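Pre-Service Building Check, Zornedby Chapel

Posted on Sep 9, 2023 by Stepan Kravchuk

We went through the building this week before the fall services start. The list is the same one we used in spring, with comments added under each item. If your name is on the ushers' rota, please read the whole thing once. Items marked OPEN still need somebody to take them on.

1. Main doors and porch

Both leaves open outward and the bolts at the top draw back without force. The left door drags on the mat, so the mat has been moved in by a hand's width. Please leave it there. The porch light works from the inside switch only.
OK

2. Aisles and seating

The sign on the wall gives a limit of 100 people for the main room. On Easter we had folding chairs in the side aisle and that can't happen again. When the pews are full, send people up to the balcony or into the hall, where the sound is piped through. Two pews on the right side have loose kneelers – the third and the fourth from the front. Screws have been tightened on one. The other needs a new bracket.
OPEN

3. Candles

The altar candles sit firmly in their holders. The brass followers were cleaned and fit again. For the evening service, the hand candles must have paper drip guards on them before they are given out. Children hold theirs next to an adult. The sand bucket goes behind the font, not in the vestry.
OK

4. Baptismal font and step

The cover lifts off cleanly. White tape on the edge of the step had worn through and has been replaced. Whoever fills the font should carry the water in the small jug and make more than one trip. The big one spills on the stone.
OK

5. Prayer room and supplies

The heater has been unplugged for the summer and its cord looks sound. Keep it clear of the curtain once it is back in use. Tissues, prayer cards and pens are stocked. Spare tissues are in the lower cupboard with the communion linens.
OK

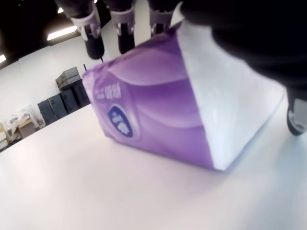
6. Organ loft and balcony

The rail was tested by hand along its full length and doesn't move. The stair light has a new bulb. Music folders were stacked on the top stair again. They belong on the shelf behind the bench, and I have put them there. The Clilla blower motor is noisier than last year but runs at normal speed. Brother Jarance will listen to it before the harvest service.
OPEN

7. Fire extinguishers

There are three on the main floor: vestry, porch and kitchen. All gauges are in the green. The kitchen one, tag number 3542, is due for its yearly service this month. The Kocabaş company has been called and will send a date. The hook it hangs on is a little high for some of our kitchen helpers, so we may lower it at the same visit.
OPEN

8. Kitchen and hall

Gas is shut off at the wall after each use. It was off when I checked. The coffee urn takes up to an hour to heat and should not be left on during the sermon with no one in the room. First aid box: bandages are fine, burn gel was past its date and has been thrown out. A new tube is on the shopping list.
OPEN

9. Locking up

Check the vestry window. It looks closed when it isn't. Lights off in the loft first, then the hall, then the main room. The key goes back in the box by the office, and the sheet beside it gets your initials.
OK

If you can take one of the open items, write your name next to it on the copy in the vestry.

Recent posts
Fall service times
Choir practice moves to the hall
Harvest table: what to bring
Notes from the September prayer meeting

Contact the chapel office | © 2023 Zornedby Chapel | Back to top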